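Progress report to the Lallis Fund, covering March through June
Project: Stetlow Oral History and Parish Records
Prepared by: Nanami Aoki

## Summary

The interviewing is on schedule and the transcription is behind. We have recorded 134 people since the project opened, against a target of 150 by the end of the grant. Spending is under budget in travel and over budget in transcription. We are asking for permission to move money between those two lines and are not asking for any additional funds.

## Interviews

Most of the interviews this period were in Stetlow itself, with a smaller group out at Kereama. The Kereama sessions took longer to set up than we planned. Many of the older residents there wanted a relative present, and several wanted to see the release form in advance and talk it over at home. We now mail the form ahead with a stamped envelope. Returns have been good and we have stopped bringing spare copies to first meetings.

The subjects people choose to talk about have shifted a little. In the first months we heard mainly about the cannery and the flood. Lately there has been more on schooling, on the bus route before the bridge was rebuilt, and on who ran which store on Front Street. Kaede Fukuda has added a set of questions on the stores, and she is building a street-by-street list from the answers. Where two people disagree about an address or a year, both versions go in with the speaker noted.

Five people withdrew after recording. In each case we deleted the audio and the draft transcript and sent written confirmation. They are not included in the figure above.

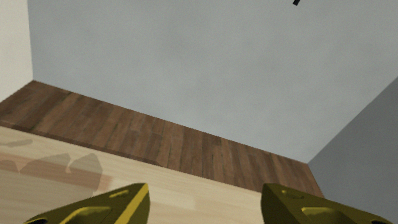
## Transcription

Transcription is the weak point. Our first contractor left in April and the replacement, Skindport, did not start until the middle of May. Their work is accurate on the whole, but place names and family names need a full check against the parish index, and that check is slow. Kaede does it in the mornings and I pick up what is left.

We tried sending the long recordings in sections to speed things up. It saved some time at their end and cost us the same amount in joining the pieces back together – speaker labels changed from one section to the next. We have gone back to sending whole files.

At the present rate the backlog will clear by October, a month later than the date in the grant agreement. If the transfer described below is approved, we can pay for a second transcriber and should be close to the original date.

## Parish records

The baptism and marriage registers are fully indexed. The burial registers are not. Two volumes have water damage along the spine and cannot be opened flat, and the conservator has asked us to leave them alone until she has looked at the binding. Her quote is expected in July. The cost was not in our budget and the parish has said it will cover it.

## Budget

Travel is underspent because the Kereama visits were grouped together and we shared one car. Transcription is overspent because Skindport charges by the recorded hour and the old contractor charged by the page. We request that the unspent travel money be moved to transcription for the rest of the grant. Nothing else in the budget needs to change. The ledger is attached as Appendix A.

## Next period

- Finish the remaining interviews, with priority to people over 85
- Complete the name check on all transcripts received before June
- Publish the first part of the Front Street list
- Hold the listening evening at Stetlow library, date to be set with the branch

We would like an answer on the transfer before the end of July if possible, so that the second transcriber can start in August.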